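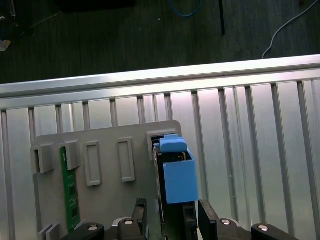
알루미늄 프로파일 작업대와 회색 플라스틱 지그 패널

트럼스테드(Trumstead) 작업동 견학기: 작업대와 데스크톱 분해 공정을 중심으로

인쇄하기 | 이메일로 보내기

2020년 10월 5일, Tostex가 운영하는 트럼스테드 작업동의 공개 견학에 참가했다. 견학 범위는 입고 검수, 데스크톱 본체 분해, 부품 분류의 세 구역이고 소요 시간은 105분이다. 안내는 공정 담당 인탄 시만준탁(Intan Simanjuntak) 씨가 맡았다. 이 글은 현장에서 적은 메모를 공정 순서에 맞춰 정리한 것이며, 홍보 자료에 나오는 회사 연혁은 생략한다.

1. 건물과 동선

트럼스테드 작업동은 단층 건물이다. 출입구는 화물용과 보행자용으로 나뉘고, 견학자는 보행자용 출입구에서 정전기 방지 덧신과 손목 띠를 받는다. 손목 띠는 접지 저항 측정기에 한 번 대어 통과 표시가 나와야 다음 문이 열린다. 일행 가운데 한 명은 손목 띠를 두 번 교체한 뒤 통과했다.

입고 구역에는 기업과 학교에서 회수한 본체가 팔레트 단위로 들어온다. 지난 3월 한 달의 입고 수량은 1,718대였다고 한다. 본체마다 관리 번호를 붙이고 외관, 봉인 상태, 저장 장치 유무를 기록한다. 기록 양식은 한 장짜리이며 항목은 8개다. 저장 장치가 남아 있는 본체는 별도 대차에 실어 데이터 처리 절차가 끝날 때까지 분해 구역으로 넘기지 않는다.

2. 작업대

분해 구역의 작업대는 은색 알루미늄 프로파일로 짜여 있다. 판재 상판 대신 좁은 홈을 사이에 둔 슬랫이 나란히 놓이는 방식으로, 시만준탁 씨의 설명에 따르면 선정 이유는 다음 두 가지다.

- 홈에 너트를 넣어 지그를 임의 위치에 고정할 수 있다.
- 손상된 부분만 따로 교체할 수 있다.

단점도 물어보았다. 작은 나사가 홈으로 들어가면 꺼내기 번거롭다는 답이 돌아왔다. 자석 픽업 공구를 쓰지만 스테인리스 나사에는 듣지 않는 경우가 있어, 교대 시간마다 홈을 진공 청소기로 훑고 수거물을 체로 거른다. 또 금속면이므로 통전 상태의 기판은 작업대 위에 직접 올리지 못한다. 전원 시험은 절연 매트가 깔린 별도의 대에서 한다.

지그 패널은 회색 플라스틱이고 상단 모서리가 둥글게 처리되어 있다. 전면에는 사각형 돌출부가 가로로 한 줄 배열되어 있다. 왼쪽 것은 홈이 열린 작은 블록이고, 그 오른쪽으로 블록이 하나 더 있고 이어서 가운데가 움푹한 세로로 긴 틀이 두 개 이어지며, 우측 상단에는 사각 소켓이 있다. 패널과 돌출부의 색이 같은 점은 아쉬웠다. 조명이 비스듬하면 그림자로 구분되지만, 처음 쓰는 작업자에게는 위치별 표기가 있는 편이 낫겠다. 이 의견은 설문지에도 적었다.

바닥은 짙은 회색이다. 작업대 뒤편 바닥에는 파란색 케이블과 가는 흰색 케이블이 놓여 있었다. 필자의 직장에서는 바닥 배선에 덮개를 씌우는데, 이곳의 배선 기준은 시간이 모자라 묻지 못했다.

3. 본체 분해

분해 대상은 일반적인 타워형 데스크톱이다. 본체를 옆으로 눕히고 측면 패널을 분리한 다음 내부를 위로 향하게 놓는다. 눕힌 상태에서는 메인보드가 수평이 되므로 확장 카드의 자중이 슬롯에 걸리지 않고, 풀린 나사가 기판 사이로 굴러 들어가도 육안으로 찾기 쉽다.

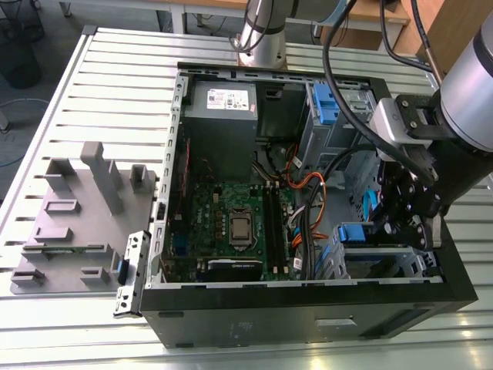 측면 패널을 분리하고 눕혀 놓은 타워형 본체의 내부

외장은 검은색, 내부 벽체와 섀시는 도장하지 않은 회색 강판으로 보였고 테두리를 따라 작은 사각 통풍구가 줄지어 뚫려 있다. 전원 공급 장치 윗면의 흰색 사양 라벨에는 바코드와 인증 마크가 인쇄되어 있다. 이곳에서는 라벨 정보를 관리 번호와 연결해 두고, 정격 용량에 따라 재사용과 재활용을 가른다.

메인보드는 녹색 기판이다. 메모리 슬롯은 검은색 두 개이며 금속 커버와 고정 레버가 달린 CPU 소켓 바로 옆에 붙어 있다. 그래픽 카드는 기판 아래쪽 확장 슬롯에 꽂혀 있다. 드라이브 케이지의 파란색 플라스틱 해제 탭과 하드 드라이브 베이의 파란색 래치는 눈여겨볼 만하다. 손을 대야 하는 부분을 색으로 구분해 두면 설명서를 펼칠 일이 줄어든다.

작업 표준서에 적힌 분해 순서는 아래와 같다.

1) 전원 코드 분리 확인, 잔류 전하 방전
2) 배선 분리: 주 전원, CPU 보조 전원, SATA 순
3) 확장 카드 탈거
4) 메모리 탈거
5) 드라이브 탈거
6) 전원 공급 장치 탈거
7) 메인보드 탈거
8) 섀시 잔여물 확인

배선을 카드보다 먼저 빼는 점은 필자가 쓰던 순서와 다르다. 주황색과 노란색 전원선이 케이스 가운데를 가로질러 늘어지는 배치에서는 카드를 들어 올릴 때 선이 걸리기 쉬우므로 타당한 순서로 판단한다. 반면 주 전원 커넥터는 걸쇠를 누른 채 곧게 당겨야 하고, 좌우로 흔들면 기판이 휜다. 표준서에는 이 항목에만 굵은 글씨로 주의 문구가 들어가 있었다.

4. 분류와 보관

탈거한 부품은 종류별 트레이로 옮긴다. 메모리는 대전 방지 봉투에 한 개씩, 그래픽 카드는 칸막이 상자에 세워 보관한다. 나사는 규격별로 나누는데 6-32 나사와 M3 나사가 섞이는 일이 가장 잦다고 한다. 나사산 간격이 다르므로 잘못 체결하면 섀시 쪽 구멍이 망가진다. 분류대 옆에 암나사 게이지를 두어 의심스러운 것은 돌려 넣어 보도록 했다.

재사용 판정은 부품 시험을 거쳐 이루어진다. 시험 담당 자이납 오예월레(Zainab Oyewole) 씨는 최근 메모리 시험 합격률을 91%로 제시했다. 불합격 사유는 접점 오염이 많고, 세척 후 재시험에서 통과한 것도 이 수치에 포함된다. 세척에는 이소프로필알코올과 무보풀 천만 쓴다. 지우개로 접점을 문지르는 방법은 도금이 마모된다는 이유로 금지되어 있다.

시험을 마친 부품은 Nambiar 규격 상자에 담아 출고한다. Nambiar는 이 회사의 사내 상자 규격 명칭으로, 선반 폭에 맞춰 치수를 정한 것이다. 재고 관리 프로그램은 Romano를 쓴다. 화면 구성은 오래된 편이었으나 관리 번호 조회 속도에는 문제가 없어 보였다.

5. 질의응답 메모

- 노트북은 취급하지 않는다. 접착식 배터리 때문에 별도 설비가 필요하다고 한다.
- 섀시는 강판과 플라스틱을 분리해 외부 업체로 보낸다.
- 리튬 코인 전지는 메인보드 탈거 직후 빼서 단자에 절연 테이프를 붙인다.
- 작업 표준서의 외부 배포는 하지 않지만 현장 열람은 가능하다.

견학 신청은 방문자 접수 창구에서 받는다. 굽이 있는 신발은 덧신이 맞지 않으므로 피해야 한다. 작업동 안에는 물품 보관함이 없어 가방은 출입구 선반에 두고 들어갔다.

분류: 견학·답사 > 산업 시설 | 태그: 데스크톱 분해, 알루미늄 프로파일, 부품 재사용, 지그

인쇄하기 | 이메일로 보내기

댓글 4

나사통
6-32랑 M3 섞이는 건 어디나 똑같네요. 저희는 게이지 대신 탭 낸 알루미늄 판 하나를 책상에 붙여 놓고 씁니다.

새벽납땜
배선부터 빼는 순서에 동의합니다. 다만 그래픽 카드가 SATA 포트를 가리는 보드라면 카드를 먼저 빼야 손이 들어갑니다. 표준서에 예외 조항이 있던가요?

글쓴이
@새벽납땜 예외 조항은 있습니다. 2)항 아래에 포트가 가려진 경우 3)항을 먼저 수행한다고 적혀 있었는데 본문에서 빠뜨렸습니다.

평택김
슬랫형 작업대 홈 간격이 얼마인지 혹시 재 보셨나요? 비슷하게 짜려고 알아보는 중입니다.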